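Verpackung lesen und Vorräte umräumen
Handout zur zweiten Sitzung, Kurs »Haushalt und Lagerung«
8 October 2026

Ihr Lieben, wie versprochen die Notizen zum Nachlesen, etwas aufgeräumter als mein Tafelbild (das war ja wirklich wild). Es geht um trockene Lebensmittel im Kunststoffbeutel und um die Frage, was man von so einem Beutel wissen sollte, bevor man ihn ins Regal stellt oder gar wegwirft.
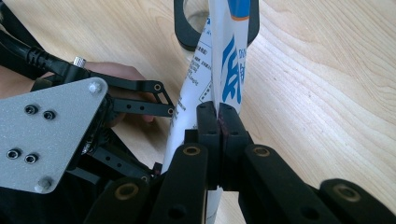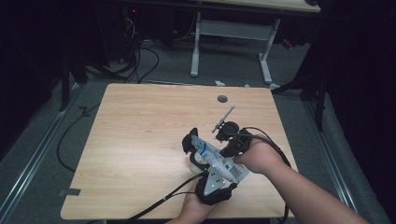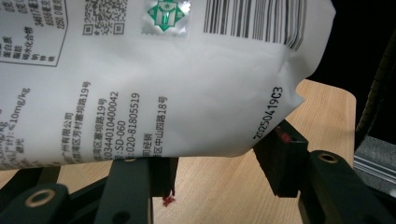

Fangen wir mit dem an, was ich letztes Mal nur gestreift habe: Ein Beutel ist ein Dokument! Ich meine das ganz ernst. Auf der Vorderseite steht der Name, groß und bunt, und der hilft euch beim Einräumen am wenigsten. Spannend wird es auf der Rückseite, dort wo die Schrift klein ist und quer läuft und man den Kopf schief halten muss.

Bei Ware mit chinesischer Beschriftung sucht ihr zuerst diese Zeichen:

避光 — vor Licht schützen, also nicht ins offene Regal am Fenster
阴凉干燥 — kühl und trocken
保质期 — Haltbarkeitsdauer, meistens in Monaten
生产日期 — Herstellungsdatum
净含量 — Nettogewicht
经销 — Vertrieb

Haltbarkeitsdauer und Herstellungsdatum gehören zusammen! In der Übung haben mehrere von euch das Herstellungsdatum für das Ablaufdatum gehalten und wollten einwandfreie Ware aussortieren. Also: Datum suchen, Monate dazuzählen, Ergebnis mit Filzstift auf den Beutel schreiben. Die Liste hat Hường Ông gegengelesen, vielen Dank dafür, bei 阴凉 hatte ich mich nämlich vertippt.

Die Nährwerttabelle funktioniert wie unsere: Energie in Kilojoule, dann Eiweiß (蛋白质), Fett (脂肪), Kohlenhydrate (碳水化合物) und Natrium (钠). Achtung beim Natrium, das ist nicht Salz! Zum Umrechnen mal 2,5 nehmen. Bei 840 mg Natrium seid ihr schon bei 2,1 g Salz, und das wird gern übersehen.

Jetzt zum Umfüllen. Ich bin ja bekennende Dosenfreundin, zu Hause stehen bei mir 14 Stück von Dendadia in der Speisekammer, aber ein Beutel, der noch zu ist, bleibt bitte zu. Erst nach dem Öffnen wird umgefüllt, und dann wandert der Abschnitt mit den Angaben mit in die Dose (oder mit Klebeband außen dran, das geht genauso). Wer eine Klammer benutzt: Luft herausstreichen, die Öffnung zweimal umschlagen, dann erst klammern. Die breiten von Boton halten bei dickerer Folie besser als die kleinen, finde ich.

Noch etwas zum Anfassen, weil in der Pause danach gefragt wurde. Weiche Beutel nehme ich in der Mitte und drücke nur so fest, wie es sein muss — zerbrechliche Sachen wie getrocknete Pilze oder dünne Nudeln danken es euch. Und beim Einräumen kommt das Ältere nach vorn, jedes Mal, auch wenn man müde vom Einkauf kommt.

Bis zum nächsten Mal bitte drei Beutel aus dem eigenen Vorrat heraussuchen, Datum und Lagerhinweis notieren und die Verpackungen mitbringen. Leere reichen völlig. Wir treffen uns wieder im Raum 106, die Regalplanung machen wir dann erst im Januar.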